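**bernadette_l**

Hi all, I hope this is the right board for it. I've been slowly bringing the good bright dishes back into daily use since January (they spent far too long in a box in the hall closet, and I missed them!) and now I can't settle on how to keep them. There are big bowls, little bowls, and the small cups that go with them, and every color has its own opinion about where it should sit. My sister stacks everything by size. I grew up in a house where everything went by color. I spread a bunch of them out on the green table on Sunday to think it over and got no further than thinking how cheerful they looked.

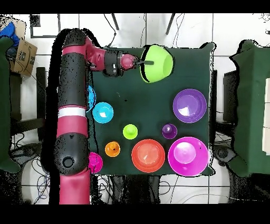
*Purples, magentas, the red-orange one, and the lime bowl tipped on its side at the back.*

So, size or color? And do the cups go inside the bowls or on their own shelf?

– Bernadette Lecomte

---

**toan.doan**

Size, every time. I have a set of Hurnum bowls, much plainer than yours, and I sorted them by color for a whole winter because it looked nice behind the glass. Every breakfast I had to lift a small bowl out from under a big one, or worse, the other way around. Big magenta on the bottom, then the big purple and the red-orange, then work your way down to that little cyan one.

Lovely colors by the way. The lime is my favorite.

---

**mostotik_fan**

I'm going to disagree with Toàn, with affection. If you stack strictly by size you only ever see the rim of most of them, and then what was the point of buying colorful dishes? I keep two short stacks, warm colors in one and cool colors in the other, big to small within each. It takes up more shelf, I admit. I have the Mostotik shelf risers, and they made room for both stacks in a cupboard I'd given up on.

---

**toan.doan**

Two stacks is just size with extra steps, so I'll take it as a win :)

---

**gravyboat116**

Nobody has touched the cup question! Please don't nest the cups in the bowls. I did it for years and the bottom of every bowl ended up with a ring of little scuffs. I hang mine or line them up at the front. The orange and the small lime one would look so sweet in a row with the small purple.

Also, where does the green table come from? I have an old Gemus one in the kitchen, a sad beige, and I've been wanting to paint it for ages.

---

**bernadette_l**

Oh, you are all so kind, and no help whatsoever with agreeing! The table came with the apartment, gravyboat, so I can't tell you a thing about it, but do paint yours.

I think I'll try the warm and cool stacks first. My trouble is the purple. Is it warm or cool? And the magenta?

---

**mostotik_fan**

Purple is cool, magenta is warm. Keep the lime with the blue and the cyan.

---

**toan.doan**

Magenta is cool. I will not be taking questions.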